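4. Can the bench chores be handed over yet?
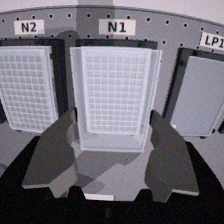
Rimantas Zariņš thinks we are asking the wrong thing. A lid is the easy part, he told me when he read the first draft of this section, and if you want to know whether a machine can do shop work you should give it the job people complain about, which in his lab is hunting for the plate somebody put back in the wrong place. I take the point, and I come back to it in 4.3. But I still think lids are a fair place to start, and I want to say why before I get to the numbers.

Figure 4. Simulated deck with the gripper at the lid of the N1 plate. N2 is on the left.

4.1 Why lids

Ask anyone who has worked a bench what they do all day and they will skip right over the lids. You take one off, you put one back on, and you do it so often that it stops being a task at all. For a two-finger gripper it is a task. The lid is clear, it is light, and it is bigger than the plate it belongs to, so you can be off by a little and still feel like you have it. It also has to go up level. Tip it and one edge drags across the wells, and now you have a plate you can't trust (and a person who will never let the machine near their samples again).

I like it as a test for another reason, and this one is closer to home — literally. Taking a lid off a plate is a lot like taking one off a leftovers tub or a casserole dish. If we can't do it on a tidy deck where every holder is bolted to a known spot, I don't see how we get to do it in anybody's kitchen.

4.2 What we ran

All of the runs in this section were done in simulation, in the Cinwood environment from Section 3. We ran 3,633 attempts in all. Each one started with the arm parked and the lid seated, and it counted as a success only if the lid came up, cleared the plate, and was set down without touching a neighbor. I was strict on that last bit. Early on I let light brushes slide, and Austra Mägi talked me out of it, which dropped our scores and made them mean something.

Of those attempts, 576 failed. I went through the failures by hand, which took most of February and a lot of coffee. In 333 of them the fingers closed unevenly, one pad touching first and pushing the lid sideways before the other could catch up. Another 252 would be a nice round story about the transparent plastic fooling the depth estimate, but I can only pin 243 on that, and I don't want to claim more than I can show.

The uneven closing bugs me the most. A person fixes it without thinking — you feel the lid shift and your other finger gives. Our controller, Bite, has no such reflex. It goes where it was told to go and finds out afterward.

4.3 So, yet?

For lids on a fixed deck, I'd say nearly. I would let this thing run overnight on plates I could afford to lose. I would not let it run on the other kind.

For the messy jobs Rimantas has in mind, no. We tried a small version, moving one plate to the wrong holder before the run began, and the arm reached for the spot where the plate was supposed to be every single time. That is a planning problem more than a hand problem, and Bite was never built to solve it. Section 5 covers the version that looks before it reaches.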